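書評サイト「Koson」 書評の書き手を募集します（翻訳小説・パロディ・続編もの担当）

いつもKosonを読んでくださっている皆さま、それから検索か何かでたまたまこのページに行き着いた皆さま、こんにちは。Koson編集部です。

昨年一年間に載せた書評は184本でした。少ない人数でよく続いたものだと自分たちでも思うのですが、棚を見ると、紹介したかったのに手が回らなかった本がまだずいぶん並んでいます。とくに手薄なのが、名作の続きを別の作家が勝手に（もちろん敬意をもって）書いてしまった小説や、古典の登場人物がとんでもない場所に放り込まれるパロディ、それに小さな版元から出る翻訳小説です。こういう本こそ、読み終えたら誰かに話したくてたまらなくなるのに、新聞の書評欄ではなかなか取り上げてもらえません。それならうちで、と言いたいところなのですが、いまの顔ぶれではどうしても追いつかず、2月の編集会議で新しい書き手をお迎えすることに決めました。

募集するのは5名です。経験は問いません。書評を一度も書いたことがない方も歓迎しますし、ご自分のブログで長く書いてこられた方も、もちろん大歓迎です！
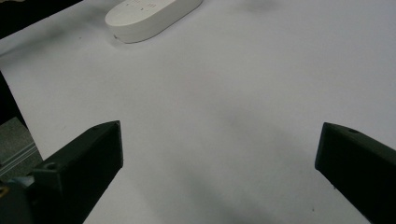

白い台と、開いた状態の黒いグリッパー

お願いしたいこと

月に一本、新刊または既刊の小説を読んで、700字以上の書評を書いていただきます。上限はとくに設けていませんので、熱が入って長くなってしまったという原稿も喜んで拝読します（編集部にも、放っておくとあらすじだけで延々と書いてしまう者がおりまして、長い原稿には慣れています）。ただ、結末を明かすのだけはご遠慮ください。続編ものの場合は、元の作品の結末には触れてかまいません。百年も二百年も前に出た小説の結末まで伏せていると、書けることがなくなってしまいますから。

取り上げる本は、毎月はじめにこちらからお送りする一覧のなかから選んでいただきます。一覧にない本を書きたいときは、遠慮なくご相談ください。先日も、会議ではまったく話題にのぼらなかった海洋冒険小説のパロディを「どうしても」と推してくださった方がいて、載せてみたら読者の方からたくさんお便りをいただきました。そういうことがあるので、わがままはどんどん言っていただいたほうが助かります。

評価の星はつけません。以前はつけていたのですが、星三つと星四つの差をめぐって書き手が何日も悩むのを見て、やめてしまいました。面白かったなら面白かったところを、合わなかったならどこが合わなかったのかを、ご自分の言葉で書いてください。辛口でもかまいません。ただ、作者の人柄や暮らしぶりへの当てこすりは載せられませんので、その点だけはどうぞよろしくお願いします。

とくに急いでいる企画

春からの連載で、Klinhom書房の翻訳叢書を一冊ずつ読んでいくことになりました。全33巻です。最終巻まで読み通すころには何年たっているのか、考えると少し気が遠くなりますが、一巻ごとに違う方に書いていただくつもりですので、お一人で全部を背負うことにはなりません。どうかご安心ください。第一巻はもう編集部の一人が書き終えていて、第二巻以降の書き手を探しています。

もうひとつが、『Brevcombe館の長い午後』という小説をめぐる読み比べです。田舎の屋敷を舞台にした、お茶と遺産相続と幽霊の話なのですが、旧訳と新訳とで幽霊の口調がまるで違います。旧訳ではたいへん礼儀正しい老紳士、新訳ではやや口の悪い親戚のおじさんといった風情で、どちらがいいかで編集部の意見はきれいに割れたままです。二つの訳を両方読んで、気楽に書いてくださる方がいらしたら、ぜひ手を挙げてください。原書と照らし合わせる必要はありません。 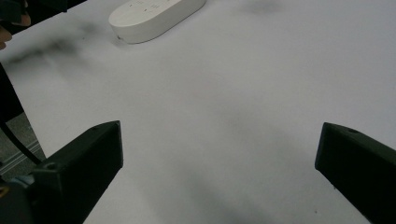
原稿のやりとりは、すべて「Zuta」という私たちの原稿置き場で行います。名前は少々いかついのですが、中身は文章を貼りつけて「送る」を押すだけの簡単なものです。貼りつけた原稿には編集部から感想と直しのご提案を書き込みますので、それを見て、直したいところを直してください。提案どおりにする必要はなく、「ここはこのままで」と一言いただければそのまま載せます。句読点の打ち方ひとつにも書き手の呼吸があると思っていますので、勝手に手を入れることはいたしません。

謝礼と本について

お恥ずかしい話ですが、原稿料は多くお出しできません。掲載一本ごとに図書カードをお送りし、書評に使う本はこちらで用意してご自宅にお届けします。お読みになったあとの本は、そのままお手元に置いてください。返送は要りません。電子書籍のほうが読みやすい方には、購入代金をこちらで負担します。金額などの詳しい条件は、お返事のときに書面でお知らせしますので、それをご覧になってから引き受けるかどうかを決めていただいて大丈夫です。

掲載後の原稿の権利は書き手の方にあります。ご自分のブログに転載していただくのも、いつか一冊にまとめていただくのも自由です（そうなったら編集部一同、必ず買います）。転載の際は「初出・Koson」とひとこと添えてください。

こんな方にお願いできたら

本を読みながら、つい余白に書き込みをしてしまう方。登場人物に腹を立てて、夕飯の席でその話をしてしまう方。原作を読んでからパロディを読むべきか、パロディから入ってもいいのか、という話題で一晩過ごせる方。ちなみに編集部では、パロディから入ってもいい派がやや優勢です。古典をたくさん読んでいなければ、と身構えてくださる方が毎回いらっしゃるのですが、元の小説を知らずに読んだらこう見えた、という書評も、私たちはぜひ読んでみたいのです。

お住まいの場所は問いません。海外にお住まいの方は、紙の本をお届けするのに時間がかかるため、電子書籍でのご参加をお願いすることがあります。年齢の上限もありません。高校生以下の方は、保護者の方にひとことお話ししてからご応募ください。 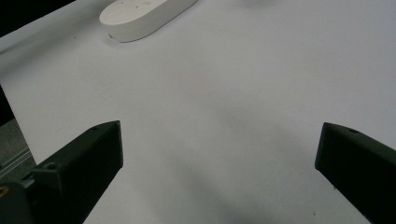
白い面の上に横たわる、白い長円形の品

応募の方法

次のものを、当サイトの「お便り」の欄からお送りください。

・お名前（筆名でかまいません）とご連絡先
・お好きな小説についての書評を一本。700字以上で、本の新旧は問いません。すでにブログなどに載せたものでも結構です
・これまでに読んで忘れられない続編、またはパロディの題名と、そのわけを二、三行で
・Klinhom書房の連載と『Brevcombe館の長い午後』の読み比べ、どちらかに興味がおありなら、その旨

履歴書は要りません。お勤め先や学歴もお書きにならなくて結構です。

締切は2020年4月7日、当日中に届いたものまで受け付けます。いただいた書評は編集部の全員が必ず最後まで読み、結果にかかわらずお一人ずつお返事を差し上げます。短い感想も添えますので、少しお時間をください。お返事が遅いなと思われたら、催促のお便りをくださってもまったく失礼ではありません。

よくいただくお尋ねについても書いておきます。毎月必ず書けるか自信がない、という方は、お休みの月があってもかまいませんので、前の月のうちにお知らせください。ほかのサイトや雑誌に書いていらっしゃる方も問題ありません。ご自身が小説を書いている方も歓迎しますが、ご自分の本と、親しいお友だちの本の書評だけはほかの方にお譲りください。ご夫婦や親子でのご応募も受け付けています。同じ本を読んで意見が食い違ったときは、二本並べて載せますので、どうぞ遠慮なく食い違ってください。

それでは、お便りをお待ちしています。

Koson編集部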